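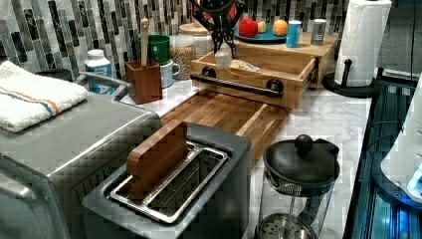 Forums Rules Members Log in
Search this board Go
Work > Break Room > Automation on the job

Thread: What did the arm change where you work?

tidyratchet
We're the Malville test kitchen. Since February the arm does counter reset between tastings, meaning drawers, mugs, putting stuff back. My job used to be that. Now my job is setting up messes for it to fix, then writing down what it did. I got a new title and the same apron.

gastis_nights
Same at Gastis, except we didn't get a title. Ours does 100 drawer pulls a shift. I used to do maybe 7, and I complained about every one.

Iestyn Foulkes
I'll be the grump. The two people who did reset at our place were also the ones who noticed when the coffee was low. The arm opens a drawer fine. It has never once told me we're out of filters.

tidyratchet
Fair, but my wrists quit hurting in week 2. I'd buy my own filters for that.

Iestyn Foulkes
Your wrists kept their hours, though. Ours got cut to Sunday only.

pocketlathe
That's a manager problem – the arm didn't write the schedule. Thammasiri kept everybody on and moved them to prep.

Iestyn Foulkes
For now. Ask them again after the next budget.

gastis_nights
Does anyone else's log fill up with "drawer, open" and nothing else? I have 256 lines of it and a supervisor who wants them summarized.

tidyratchet
"Drawer opened." Send it at 4:55 and go home.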